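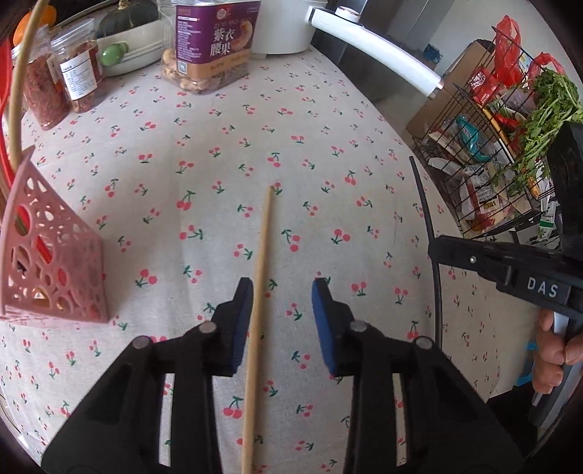
Chopstick pickup task, left gripper approaching, kitchen table station

Picking up a thin stick from a soft tablecloth with a hand-held gripper
Posted in: Student Projects and Clubs, October

Our school's robotics club is preparing an entry for the Stindier student challenge, in which teams record people carrying out household tasks with hand-held grippers and then train a small arm on the recordings. Our assigned task is to pick up a single long chopstick from a dining table and place it in a perforated plastic basket at the edge of the table. The rules require a table covered with cloth and an ordinary amount of kitchen clutter behind the work area.

We have completed 48 recordings to date. In 19 of them the student failed to lift the stick on the first attempt. The most common fault is that one finger reaches the wood well before the other, pushes it sideways, and drags the cloth along with it. The photograph attached above shows the position shortly before closing. The left fingertip is nearly against the stick, while the right one is still separated from it by a good width of fabric.

I would be grateful for advice on the following points. Should operators be instructed to center the gripper before closing, or is it acceptable for the recordings to include uneven approaches? Is a printed cloth likely to cause difficulty in training? Ours has a small cherry pattern with dark green stems. Finally, should the failed attempts be kept?

Smaranda Dumitrescu
Club adviser, Iordache Secondary School

Lorne Grewal
Accepted response

I have supervised student entries in this category for 4 seasons and can offer the following.

Centering. Operators should be asked to center the gripper over the stick before they begin to close it. Both fingers on a tool of this type move together, so any offset at the start becomes a sideways push at the end. With a heavy object this is of little consequence. A chopstick weighs almost nothing and will roll or slide. We have students pause for one full second above the stick, correct the position, and only then close. Some variation will remain in any case, and that variation is useful to the model.

Height. In my experience this matters more than centering. If the pads are pressed down into the cloth, the fabric bunches between them and is picked up together with the stick. If they are too high, the pads close above it. The tips should just touch the cloth - no more. Please also have the students take hold near the middle of the stick. A grip at the thick end leaves the thin end hanging, and it will catch on the rim of the basket.

Cloth. A printed cloth is permitted and I would keep it. The stems in a print may be mistaken for thin objects by a model that has seen very few examples, but the remedy is to shift and turn the cloth between recordings so that the print is never in the same place relative to the stick. Our club did this every 25 recordings, and I would now do it more often. Smooth out the larger creases when you move it. Small ones may stay.

Failed attempts. Keep them in a separate folder. A recording in which the student misses, backs away and succeeds on the second attempt is valuable and should be labeled as a recovery. A recording that ends without the stick in the basket should not be used for training.

Eltier

Just tape the cloth down underneath the table. Fixed it for us.

Evton_Lab_Room

I agree with most of the accepted response, with one reservation. Taping the cloth, as suggested above, will reduce the dragging, but please check the rules for your region first. Last season ours did not allow any fastening of the table covering, and one team was asked to repeat its full set.

I would also recommend that the second gripper be kept well back from the work area while the first is closing, unless it has a part in the task. Our students tended to rest it on the table edge, which pulled the cloth slightly at the wrong moment. Wiping the finger pads with a damp cloth before each session is also advisable, as dust reduces their hold on smooth wood.

Smaranda Dumitrescu

Thank you to all who replied. The club will adopt the one-second pause and will turn the cloth after every 4 recordings. I have written to the organizers regarding the tape and will post their reply in this thread.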